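Tronura Compares Two Wrist Camera Mounts on Twin-Arm Packet Cell

Tronura has released first results from a bench comparison of two wrist camera positions for small parallel grippers, run in July at its Wallgate test site. The trial used a two-arm cell and flat snack packets, a product type that the company's customers in vending and small retail have asked about repeatedly.

Both arms are the same model and carry the same parallel gripper. The left arm has its camera close to the gripper. The right arm carries its camera on a white upright bracket on top of the wrist, which gives a longer view past the fingers at the cost of a taller profile. Each arm was run for 165 pick attempts on the same packets, under the same lighting and with the same controller settings. The controller was supplied by Pladley and was not changed between runs.

The task had two parts. In the first, the arm picked a packet lying flat on the work surface. In the second, it placed the packet on the bottom board of a wire shelf unit, where the level above limits the approach angle. Packets were set down by hand before each attempt, some square to the cell and some turned slightly.

According to the test report, the two positions performed about equally on open-floor picks. The low camera gave a better view of the packet edge in the last stage of the approach and needed fewer corrections before the fingers closed. The bracket camera located the packet earlier, and its arm spent less time searching when the packet had been turned.

Results on the shelf were less even. The bracket camera kept the front edge of the board in view for longer, but its height restricted how far the wrist could move in under the middle level. The operators had to lower the approach path and reduce speed for the last part of the move. The low camera cleared the shelf without changes to the path, although the packet in the gripper blocked part of its view during placement. Several placements were recorded as acceptable but crooked.

The cell was fitted with patterned surfaces on the walls and floor for the full trial. Tronura specified a butterfly print in strong pinks and purples for the walls and fine black line drawings for the floor. The intention was to test packet detection against a busy background, as earlier work on plain gray panels had produced figures that did not hold up at customer sites. Other objects, including a potted plant and a toy shovel, were added for the same purpose.
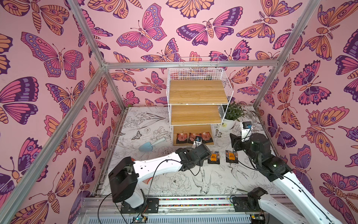

Detection software for the trial came from Wiriya. The version tested relies mainly on the outline of the packet and gives less weight to printed labels. False detections on the floor drawings were reported in early runs and were reduced after the minimum contrast setting was raised. No change was made to the training set.

Cable routing was noted as an open issue. The report recommends a shorter loop on both arms and an additional clip near the elbow before longer runs are attempted. It also recommends checking the bracket fasteners at the start of each session, after a small shift in camera angle was found partway through the trial. The affected attempts were repeated.

Tronura has not selected a standard mount. A second round of 300 attempts per arm is planned, using a shorter bracket and a wider shelf opening of 170 mm. The bracket will also be tilted 10 degrees toward the fingers. Mounting drawings for both positions are available to existing customers on request, and the full test report will follow when the second round is complete.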